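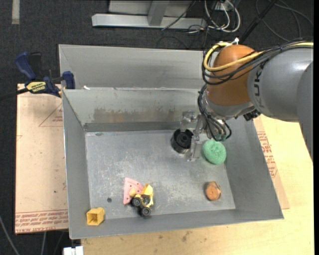

Bench rules, second edition: what changed and why we like it

The new bench rules for picking cells are out, and they fit on 2 pages! The first edition ran to 19, and most of us had read the opening paragraph and the part with the phone numbers. Xuelian Shi rewrote the whole thing over the winter with help from the Vostach and Didalar groups, and we think it is the most useful piece of paper the lab has put out in a long time. Print it, tape it up next to the cell, write on it. The margins were left wide on purpose.

The big idea is that a pick rate means very little unless the next person can set up the same test. We have all been there. You read that a gripper did well on "assorted household objects," you try it with your own assorted household objects, and the result is nowhere close. So most of the first page is about the bin and what goes in it.

The bin comes first. It gets clamped before the arm is enabled, every time, including for a quick check. A bin that slides even a little under contact will give you picks that look like gripper failures, and you can lose an afternoon chasing them (the Han team lost most of a week, and were good enough to write it up for the rest of us). If you put a board or sheet under the bin, leave it there for the full set of runs and write down what it is. Then measure the bin's position from the robot base and put that in the log too. Worn floors and scratched walls are fine. Scratches change how metal looks to a camera, so please don't swap in a fresh bin halfway through a set and carry on as if it were the same one.

Next, the objects. The old rules asked for "a representative mix," and everyone read that differently. The new ones ask for a mix that is hard in several ways at once: something soft or rough like a scrubbing pad, something hollow that a finger can go inside, something with wheels, something with holes in it, something small and close to a wall. We love this part. A toy truck is a wonderful test object, with gaps and bits that stick out, and it never seems to land the same way twice. Log each object with its color, its largest dimension and its weight, and keep a spare of anything that can crush or tear.

Pieces that lean on each other stay that way. Do not reach in and tidy up before a run! This was the most argued-over line in the whole draft. The people against it said leaning piles make the numbers noisy, and they do. The people for it said a real bin is never tidy, and they won. If you need a separate set with everything spread apart, go ahead and run one, and label it "separated" at the top of the log so it doesn't get mixed in.

Cables get their own section now, and a good one. Loops along the arm need enough slack for the full wrist range, and no more slack than that. Before the first run of a session, move the wrist slowly through its limits by hand control and watch the cables the whole way, from the base to the last fitting above the fingers. Look at the loops from the side as well as from the front. Anything that could catch the bin wall on the way down gets tied back before you go on. Floor cables are to be kept out of the walking path to the stop button, and the person running the session checks that path by walking it.

On entering the cell, the rule is short. The arm is stopped and the enable key is in your pocket before any hand goes into the bin. Reduced speed doesn't count as stopped. Waiting for the next command doesn't count as stopped either. One person holds the key for the whole session, and that name goes at the top of the log.

Then there is the question of how many tries make a result. For anything that goes into a shared report, the new number is 2,000 attempts, split over at least 3 sessions with the bin taken off and set up again in between. That sounds like a lot, and for slow grippers it is. The Brurnar group tried it with the draft rules and found their numbers moved by up to 3 points between setups, and that convinced the rest of us. Smaller tests are still welcome for your own work. Just call them what they are, and give the attempt count next to the rate.

Failed picks are logged by type: missed, dropped on the lift, dropped on the move, picked two at once, stopped by contact. Please use those five words or phrases as written so the logs can be joined up later. If you get something that fits none of them, write a plain sentence and send it to Xuelian, who is collecting the odd ones for the next round.

Paper copies are in the tray by the tool cabinet, and the log template is in the shared folder under "bench rules 2." Comments are open through March. The section on lighting is still thin, so if you have worked with shiny bins and have opinions about lamps, we would really like to hear from you.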